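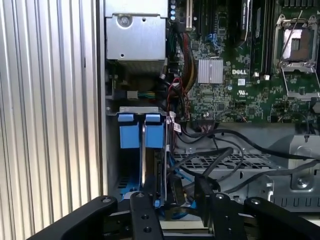 Inside an open Dell computer tower.

How to write a short synopsis for a film program

Every season I write the texts for the film evenings in Jarport, and people ask me how to make them so short. My method has few steps.

1. Watch the film to the end. Take notes by hand, only names and places. Do not write your opinion yet.

2. Write one sentence: who wants what, and who is against it. If the film is an opera or a ballet, put this before the title of the music.

3. Add the place and the period. "A village, after the war" is enough.

4. Stop at the middle of the story. Our printer, Hervieu, gives us 200 characters for a short film, and the ending does not fit there anyway.

5. Check the spelling of names with the distributor's sheet. I once wrote the director's name in two ways on the same page – Anežka Kolář found it on Thursday, after 100 copies were printed.

6. Read it aloud. If you need to breathe in the middle of a sentence, cut it there.

For a series, write all the texts on the same day, so the style stays equal. Send them as plain text, with the running time on the last line.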